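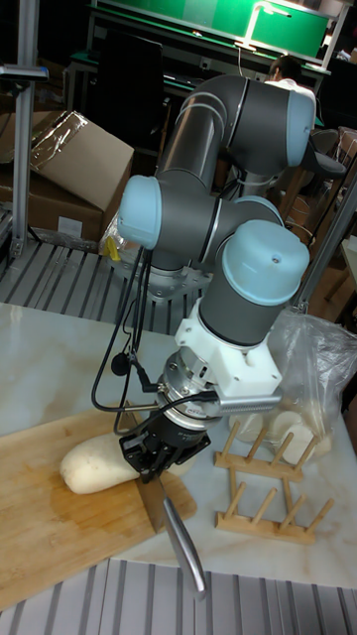
Effect of Slice Thickness and Brine Strength on Water Loss in Pickled White Radish
Project report, Food Processing Laboratory, Ostgate
Supervisor: Samuele Bortolotti
Submitted: 15/03/2018

Summary
Discs of white radish were held in salt brine for one day and the change in mass was recorded. Three brine strengths and two slice thicknesses were tested, giving six groups and 54 discs in all. Mass loss increased with brine strength in both thicknesses. Thin discs lost more mass than thick discs at every strength. The difference between thicknesses was small in the weakest brine and clear in the strongest. Firmness was scored by hand and did not follow mass loss as closely as expected.

1. Background
Salting a vegetable before pickling draws water out of the tissue. Water moves through the cell membranes toward the more concentrated solution, and some salt moves the other way once the membranes start to leak. The mass change measured on a scale is the net result of both movements. It is therefore a lower estimate of the water lost, and the term "mass loss" is used in this report wherever a measured value is given.

White radish was selected for three practical reasons. The root is close to cylindrical over most of its length, so discs of similar diameter can be cut from one piece. The flesh is fairly uniform apart from the outer ring beneath the skin. It is also cheap in January, when the work was done.

Most recipes consulted gave a salting time but left the thickness open ("thin slices" was the usual wording). The aim of the project was to find out how much that matters.

2. Materials
Radishes were bought in a single purchase from Galli, a produce wholesaler, and kept in the cold room overnight. After washing, peeling and removal of both ends the usable mass was 2403 g. Discs came only from the middle part of each root. The tapered parts were weighed out of the batch and used to practice cutting and scoring.

Salt was Kidatetti fine sea salt, without added iodine. Brine was made up by mass with tap water at 3, 6 and 9 percent. The tap water was boiled and cooled first. Brine strength was checked with a Verkden conductivity meter before the discs went in and again when they came out.

Discs were cut on a bamboo board at nominal thicknesses of 3 mm and 6 mm. A vegetable slicer was considered, but its widest setting was too narrow for the thick group and it was preferable to prepare both groups in the same way. Each disc was measured at opposite sides with calipers and rejected if the two readings differed by more than 0.5 mm. Rejection was much more common in the thin group.

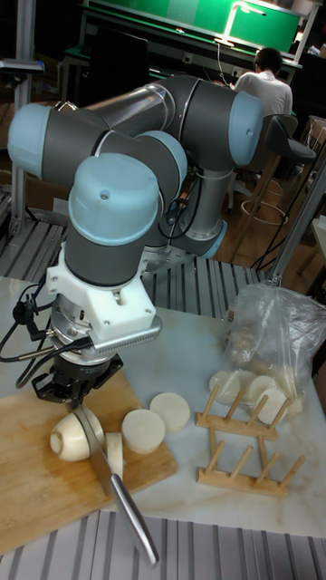 3. Method
3.1 Each accepted disc was blotted on both faces with paper towel and weighed to 0.01 g.
3.2 Discs were assigned to groups by drawing numbered slips, nine to a group. This was done to spread any difference between roots across the brines.
3.3 Each disc was placed alone in a lidded jar with five times its own mass of brine. A plastic mesh kept it under the surface.
3.4 Jars stood in the cold room at 5 °C for 24 hours. They were turned once, at the midpoint.
3.5 Discs were removed, blotted for the same time as before and weighed again.
3.6 Firmness was scored from 1 (limp, folds under its own weight) to 5 (as raw) by two scorers who did not know the group. Where they disagreed the mean was recorded.

Blotting was the least controlled step. In a trial with practice pieces, repeated blotting and weighing of the same piece gave a spread of 0.4 percent of its mass. Differences smaller than this are treated below as no difference.

4. Results
Mean mass loss after 24 hours, percent of starting mass

Brine 3 percent: thin 5.1, thick 4.2
Brine 6 percent: thin 11.8, thick 9.6
Brine 9 percent: thin 17.4, thick 13.9

Mean firmness score

Brine 3 percent: thin 4.1, thick 4.6
Brine 6 percent: thin 2.7, thick 3.8
Brine 9 percent: thin 2.4, thick 3.1

One thin disc in the 6 percent group split when it was lifted from the jar. Both pieces were weighed together and the value was kept.

Conductivity fell in every jar over the soaking period. The fall was largest in the 9 percent jars, as expected if salt enters the tissue and released water dilutes what remains. No attempt was made to separate the two effects, which would need a direct measurement of salt in the disc.

5. Discussion
The gap between thin and thick discs was 0.9 percentage points in the weakest brine, 2.2 in the middle one and 3.5 in the strongest. The first value is above the blotting error but not by much. A thick disc has a smaller surface for its mass, and its center is farther from the brine. If the jars had been left longer the two thicknesses would be expected to approach each other. A second weighing at 48 hours was planned, but the cold room was needed for another class.

Firmness is harder to interpret. Thin discs in the 6 and 9 percent brines received similar scores although their mass loss differed by 5.6 points. The scale may be too coarse at its lower end: once a slice bends freely, further softening is difficult to feel. Thick discs in the strongest brine were soft at the rim and still crisp in the middle, and a single score does not describe this well. Both scorers noted it separately.

Cutting accuracy limited the work more than weighing did. An error of 0.5 mm is a sixth of the nominal thickness in the thin group and a twelfth in the thick group, so the thin results carry more scatter. Blade shape may also play a part. A thick blade wedges the slice away from the root and can leave a slightly tapered disc, but taper was not recorded separately from other causes of rejection.
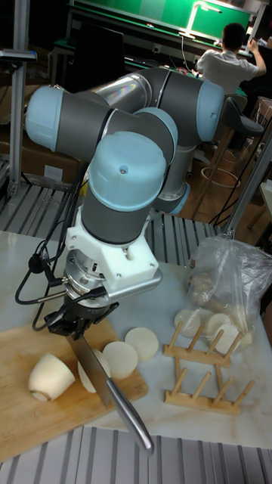
Figure 3. Cleaver-style kitchen knife over the work table.

6. Conclusions and further work
For a one-day salting at 5 °C, thickness has a minor effect at 3 percent and should be specified in the recipe at 6 percent and above. Where a crisp result is wanted, the 6 mm disc in 6 percent brine gave nearly twice the mass loss of the weakest thin group and a firmness score only slightly lower.

A repeat should include weighing at several times on separate jars, a penetrometer reading at rim and center in place of the hand score, and a salt determination on the drained disc. Roots from more than one delivery should be used. All discs in this project came from the same batch — the results say nothing about variation between harvests.

Appendix A. Rejected readings
None of the group means excludes a weighed disc. Two firmness scores were illegible on the sheet and are left out of the thick 3 percent mean.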